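Section 4: Setting up the coffee corner

So you've unpacked the dishes (Section 3) and you'd like a coffee before you tackle anything else. Fair enough, me too! I wrote this part of the Porkthorpe house guide after I'd set up the capsule machine for the second time, when I finally had the order of things straight in my head. It takes a few minutes, most of it waiting for water to run through.

What you need

The machine, the tray, a clear glass, a pitcher of cold tap water and a couple of capsules. The capsules live in the Etatora tin on the second shelf. If the tin is empty, check behind the flour — Razia Rajput keeps the spare box there and she doesn't mind sharing as long as you write it on the list.

Placing everything

1. Wipe the table down and let it dry. It's oak and it marks easily, so mop up drips as you go.

2. Stand the machine well back on the table, with the spout to your left and the water tank to your right. I tried it the other way around and kept knocking the tank lid with my elbow.

3. Slide the round drip tray in under the spout until it sits flat. Give it a little wiggle. If it rocks, pull it out and start over.

4. Put the blue tray to the left of the machine. It's for capsules, spoons and sugar packets, but leave it empty until you've done the rinse below. You'll be moving things around and it's no fun chasing capsules across the floor.

5. Set a glass on the drip tray, right under the spout. I like a clear one for the first run so I can see what's coming out.
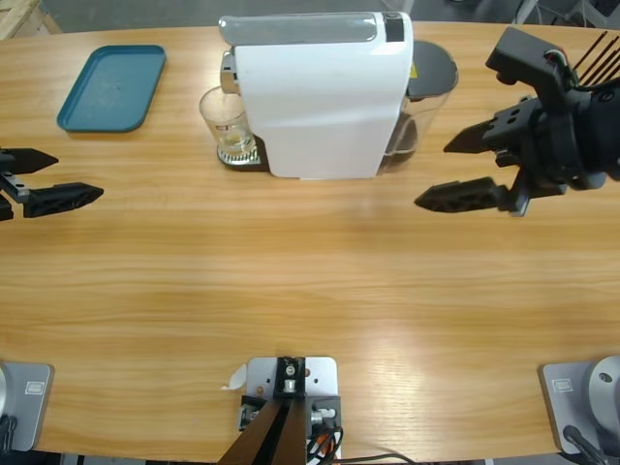
Fig. 4-1. Machine, drip tray and glass in place, with the blue tray off to the left.

6. Run the cord behind the table to the outlet by the window. Please don't use the extension cord from the laundry room, which is for the iron only.

CAUTION: Keep the plug and your hands dry when you plug in. If you've splashed water near the outlet, dry it up first and then carry on.

The first rinse

7. Take the dark gray lid off the tank and fill the tank with cold water, stopping short of the brim. Put the lid back on.

8. Switch on and wait for the light to stop blinking. No capsule yet!

9. Press the large cup button and let the water run into the glass. Dump it in the sink and run it 2 more times. If the machine has been sitting since October (ours usually has), do an extra one for luck.

10. Now pop in a capsule, close up the top and press the small cup button. Each capsule makes one cup, and please don't try to squeeze a second one out of it. Fuseini Tetteh swears it works. I've tasted it.

CAUTION: The spout gets hot and stays hot for a while. Hold the glass near the bottom when you take it away, and use a mug instead if you're making a long coffee.

Note: If the pump hums and nothing comes out, the tank probably isn't seated. Lift it off, set it back down firmly and try again. That fixes it nearly every time for me.

Every day after that

Empty the drip tray, change the water in the tank and throw out used capsules before they pile up inside. Then you can load the blue tray however you like — I do capsules on one side and spoons on the other.

Descaling is due every 100 cups, and there's a tally sheet taped inside the cupboard door. The descaler is the Marinescu bottle, order number 1167 if you need to get another one. Mix it the way the label says and rinse until you can't smell it anymore.

Next up is Section 5, the toaster, and that one's short.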